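Zwei Arme, ein Tisch und sehr viel Geduld: zu Besuch bei Naledi Msimang

Als ich Naledi Msimang im Mai zum ersten Mal geschrieben habe, kam nach zehn Minuten die Antwort: »Komm vorbei, aber zieh Schuhe an, mit denen du lange stehen kannst.« Ein guter Rat! Jetzt, im November 2020, hat es mit dem Besuch in der Gemeinschaftswerkstatt in Zaltitz endlich geklappt, und gesessen habe ich den ganzen Nachmittag keine Minute.

Naledi baut mit Leif Bergmann an einem Projekt, das die beiden Korkano getauft haben. Es soll einmal aufräumen können, und zwar richtig: Sachen vom Tisch nehmen und in die passende Kiste legen. »Eigentlich wollte ich nur, dass mir jemand die Werkbank frei macht«, sagt sie und lacht. »Leif meinte dann, das kriegen wir an zwei Wochenenden hin. Das zweite Wochenende ist ziemlich lang geworden.«

Angefangen haben sie mit weichen Sachen, weil die einen ungenauen Griff verzeihen. Wer schon mal einem Greifer beim Danebengreifen zugeschaut hat (ich jetzt sehr oft), versteht das sofort. 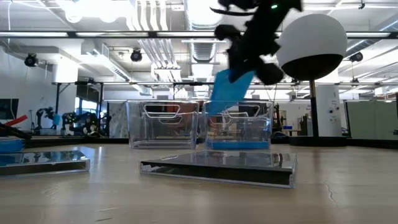 Mit etwas Blauem im Greifer über den beiden durchsichtigen Kisten.

»Weich ist dankbar«, erklärt Leif, der für die Mechanik zuständig ist. »Du drückst zu, es gibt nach, fertig. Schwierig wird das Loslassen. Am Anfang blieb uns ständig was an den Fingern hängen, und der Arm ist damit fröhlich zurückgefahren.« Geholfen hat am Ende eine kleine Rüttelbewegung über der Kiste, die Naledi nachts um eins ins Programm geschrieben hat. Im Code heißt sie bis heute »baloyi«, nach ihrer alten Katze, die sich nach dem Baden genauso geschüttelt hat.

Die Kisten sind durchsichtig, und darüber streiten sich die zwei immer noch. Leif hätte gern matte genommen, wegen der Spiegelungen. Naledi will von außen reinschauen können, ohne jedes Mal um den Tisch zu laufen. »Ich gewinne diese Diskussion«, sagt sie, »ich habe sie nämlich bezahlt.« Apropos Geld: 249 Euro haben allein die Ersatzteile für die Finger gekostet, und die Liste auf Leifs Handy ist noch nicht zu Ende.

Dann die flachen, harten Sachen. Da wird Naledi gleich ernster. Eine dünne Plastikhülle liegt auf dem Tisch wie festgeklebt, man muss sie erst an einer Kante hochbekommen, und dafür braucht es beide Arme.
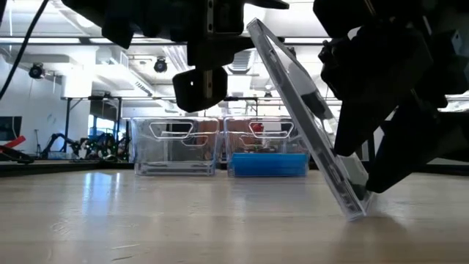
»Der eine muss halten, während der andere nachfasst«, sagt sie, »und beide müssen wissen, wo der andere gerade ist. Das klingt banal, aber ich habe dafür 41 Versionen im Ordner.« Die Steuerung dazu nennen sie Zanano, ein Name ohne jede Bedeutung, er war halt noch frei. In Leifs Notizheft stehen inzwischen 402 Versuche, jeder mit einem Kringel oder einem Kreuz. Ich durfte blättern. Auf den ersten Seiten stehen fast nur Kreuze!

Ob sie nie die Lust verliert, will ich wissen. »Doch, klar. Dann gehe ich heim und räume meine Küche von Hand auf.« Als Nächstes sollen die Fingerspitzen schmaler werden, Leif hat die Zeichnung schon fertig. Ich bin eingeladen wiederzukommen, wenn sie dran sind, und die bequemen Schuhe stehen bereit.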